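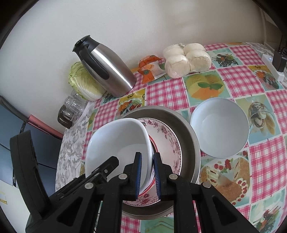
Photo: Urs Schnyder

4.2 Order consolidation and supplier lead times

The second part of the study examines how the consolidation of purchase orders affects lead time at the regional warehouse. The warehouse is operated by Grovis and supplies independent housewares stores. Before the change in ordering policy, each product family was reordered separately when its stock position fell below a fixed reorder point. Under the revised policy, all families bought from the same supplier are reviewed together, and an order is released when their combined volume fills a shared load or when any one family reaches its minimum stock level.

The data set contains 800 purchase orders placed with 33 suppliers. For each order we recorded the release date, the confirmed ship date, the receipt date, and the number of order lines. Orders canceled before confirmation were excluded. Split deliveries were treated as complete on receipt of the last line, following the convention used by Tremblay and Arsenault in their earlier work on the Zoubi network. This choice lengthens the measured lead time of large orders and should be kept in mind when the two policies are compared.

Lead time was divided into a waiting component and a transit component. The waiting component runs from the moment a family first qualifies for reorder to the release of the order. It is zero by definition under the earlier policy. The transit component runs from release to receipt and includes the supplier's own processing time, which could not be separated from the carrier's time in most records.

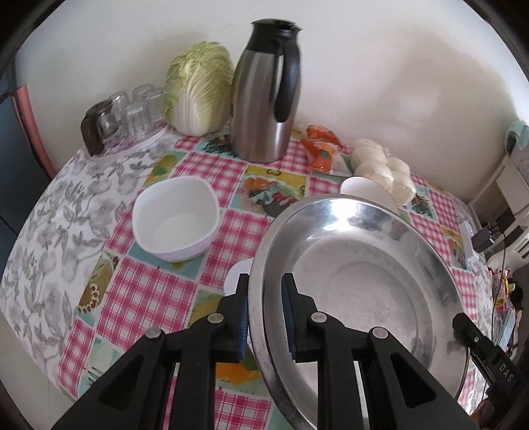

Figure 2. Gripper fingers with blue ridged pads at the rim of a shallow stainless steel basin.

Consolidation raised the waiting component for slow-moving families and lowered the transit component for nearly all suppliers that ship by road. The net effect depends on the mix. Where a supplier provides one fast-moving family and several slow ones, the fast family triggers most releases and the slow families gain little delay. Where all families move slowly, the shared load fills late and the minimum stock rule becomes the usual trigger. In that case the order is often small, and the expected savings in freight are not obtained.

Two suppliers were analyzed separately. Both changed carriers in December, during the observation period, and their transit times before and after the change cannot be pooled. Their orders are kept in the count given earlier but left out of the regression.

Reorder signals were taken from the Prinenow planning system as stored. Manual overrides by buyers are logged there without a reason code. Fehr suggested treating every override as a release under the earlier policy. We tested this and found that the sign of the main coefficient did not change, although its standard error increased. The unadjusted records are used in the remainder of the section.

The effect on safety stock is taken up in Section 4.3, where the variance of the waiting component is estimated by supplier group.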